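I promised some friends to write down my visit to the open day at Stavis, so here comes a small thread. I am a maintenance technician and no programmer, please read it with this in mind.

The open day was in the new building on the Skondimitz side of the river. They took visitors in groups of 14. I was in the second group, together with my colleague Lena Kurek, who had registered us both already in March.

First stop was the big hall with the packing line. I will not write much on this, because most of you have seen a packing line. It is loud and it is fast, and the coffee machine stands much too near to it.

The second stop was the one I came for. Przemysław Domański leads the small group which teaches robot arms to handle ordinary household things. Most of their practice is done in simulation, so we sat in front of a large screen and looked at a room that does not exist.

I had expected grey boxes on a grey floor. The room has green walls, a window with blue sky behind it, even a picture hanging. Lena asked who had chosen the green. Mr Domański said it was Oliwia Ziółkowski and that she is very proud of it.

Why make the effort with walls and a window? The answer was simple. The arm should learn to find the object also when there are other things to look at. In a later lesson they change the colours and the light and let it try again.

The task of the day was a tall clear blue container, like a water bottle or a pitcher. I thought, this is an easy one. It was the wrong thought.

With a clear object you see the things behind it as well, tinted blue. For us this is no problem, we have drunk from glasses all our life. For a program, the question where the bottle stops and the room begins is quite a hard one.

We were shown the view from close to the gripper, looking out over the two fingers. It took me a moment to understand which way is up.

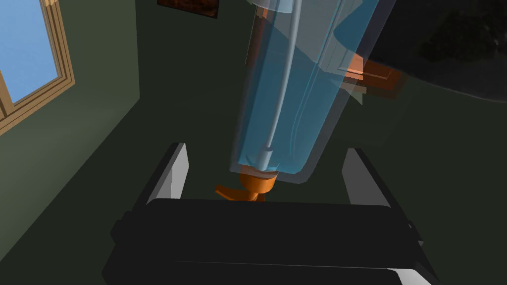
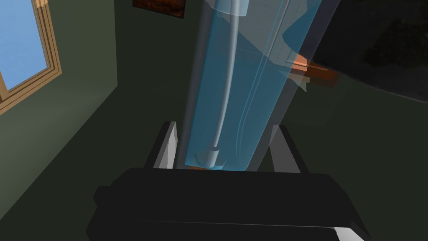

Stavis open day, simulation corner: the black gripper and the blue container, two views from the same exercise.

Look at the thin white part inside the container. I asked if it must be calculated too. Mr Domański said that for the gripping they treat the whole thing as one solid piece, and the inside is only for the eyes of the camera. I found this a fair answer.

The small orange part at the end was discussed longer than anything else. A man from Estska, Bernd Lenz, wanted to know if the fingers should hold there or higher, on the blue wall. Mr Domański said both are allowed, but the program gets a better score when it holds the wall.

Then somebody asked how often it fails. I liked that they did not hide from this question. In the last series before the open day they had made 100 attempts with the container, and 13 of them were counted as failed. With a plain block the number was 2.

A failed attempt in simulation costs nothing, this was repeated to us several times. No broken glass, no water on the floor, you press a key and the room is new. At my work I have no such key.

Afterwards each of us could try to steer the gripper by hand, with a sort of joystick. I pushed the container over at my first try. At my second try also. Lena held it at once, and she has mentioned it every day since then.

What I missed a little - there was no real arm doing the same task beside the screen. I asked about it. They have one, but it was in another building for the open day. So I cannot tell you how well the lessons from the green room work on a real table.

A practical note for those who want to go. The tour is free, but you must write your name on the list before, and the shoes must be closed. One visitor in sandals got to see only the canteen. In December!

The canteen has very good soup, by the way.

Ksawery Makowska from the visitor office told me that the next open day is planned for March. She will put the form on their page when the date is sure. I will share it here.

If you have questions I try to answer in the replies. For the mathematics please ask Stavis directly, I wrote down only the half of it and I cannot read my own writing.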